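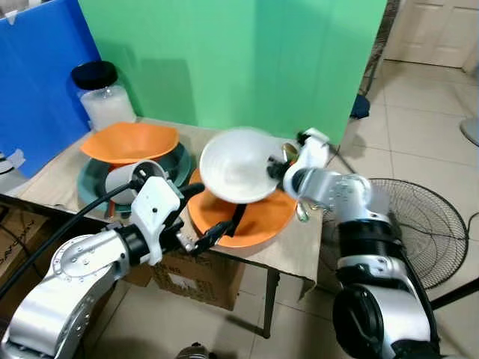 Polyxeni Margaritis writes that she kept the diary through one whole winter of lake swimming, and that in spring she read it again from the first page and was surprised how often she had written "did not want to go in, went in". She also asks us for a bigger space for the water temperature. We have made it bigger.

Shop > Swimming > Books and Diaries > The Cold Months Swim Diary

The Cold Months Swim Diary, second edition
Written by Intan Tjoa, published by Brarnon
Paperback with sewn pages, English

The Cold Months is a diary for people who swim outside from autumn until spring. It has 22 weeks of pages, and you can begin in any week you like, as the dates are left open. Each week has one short text by Intan Tjoa to read before your swim, and after it come the pages for your own notes.

Intan Tjoa learned to swim as an adult. In the first edition she told this only in the foreword, but many readers asked for more, so now the story is inside the weekly texts. She writes about her first lessons in the small pool at Nandov, where she held the wall for the most part of a month, and about the morning when she swam across the bay at Liew for the first time and had to sit on the stones a long time before she could do up her coat. She is not a fast swimmer and she says so. The book is also not a training plan, and if you want to become faster for a race you should look at our other titles.

What is on the note pages

For every swim there is a line for the place, the water and air temperature, the wind, the time in the water and who you were with. Under this are eight empty lines. Some readers fill them all and some write one word. At the end of every fourth week there is a page without any lines, which can be used for a map or a drawing — or for nothing.

Changes from the first edition

The paper is thicker, so ink from a normal pen does not come through. The temperature box is wider. The chapter on getting dressed after the swim was rewritten with help from Amirul Pattinasarany, and it now has a list of clothes in the order you will need them. Two mistakes in the tide table explanation were corrected. The cover is still not waterproof, please keep the diary in your bag and not on the rocks.

Safety pages

Four pages at the back speak about cold water: how to go in slowly, when to come out, and what to do if a friend is shaking and cannot speak well. Please read them before the first week. They do not replace the advice of a doctor, and persons with heart problems should ask one before they begin.

Readers about the first edition

"I gave one to my mother and now she swims more than I do."
Melati Manurung

"The text for week nine, about the day she turned back, is the one I read most. I turned back too that winter, two times, and I was glad to have it in my bag."
Obinna Akande

"Good diary, but the ribbon came out after a month."

We have spoken with the printer about the ribbon. In the second edition it is glued and also sewn.

Delivery and orders

The second edition is printed in 2,000 copies and is in stock since October 7, 2023. Orders are sent from the Usent warehouse within three working days. Swimming clubs which order ten copies or more receive a lower price — write to us before you order, because the shop page cannot calculate it. Diaries with writing in them cannot be returned.

A third printing is not planned before March.

882 shares
22 comments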